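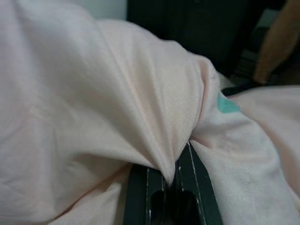
Ticket: standings page wrong, girls and boys under-16 basketball
Status: closed
Opened February 14, 2021 by league results desk

Problem: Gorkeck showing 2 wins fewer than they should in the girls table. Laitinen top, shouldn't be. Boys table looks fine except points difference for Hilov, which is blank.

Tried first: refreshed page, cleared cache, different browser. Same.

Checked scoresheets against the results list. All Gorkeck games are in. So the results are right and the table is wrong.

Update: found one. Away game at Josance put in as a friendly. Friendlies don't count towards the table. Changed to league, saved, table recalculated. Gorkeck up one win. Still one short.

Update: the other is the rearranged game from June. Fixture got moved, old entry left in as "postponed", score typed into the old one instead of the new. Deleted old entry, retyped score in new. Gorkeck now top on head to head, Laitinen second. Matches what both coaches have.

Hilov blank: somebody typed a score with a space in it. Field takes it but wont add it up. Retyped, fine now.

Rating column still off after that. Every team should start the season on 1000, Josance girls were on 0. Reset by hand then ran the overnight job early. Took about 4 minutes, page is slow while it runs so dont do it on a match night.

Still to do: ask supplier if the score box can refuse spaces. Also the mobile page shows teh old table until you pull down to refresh, seperate ticket for that.

Closing. Reopen if the boys table moves.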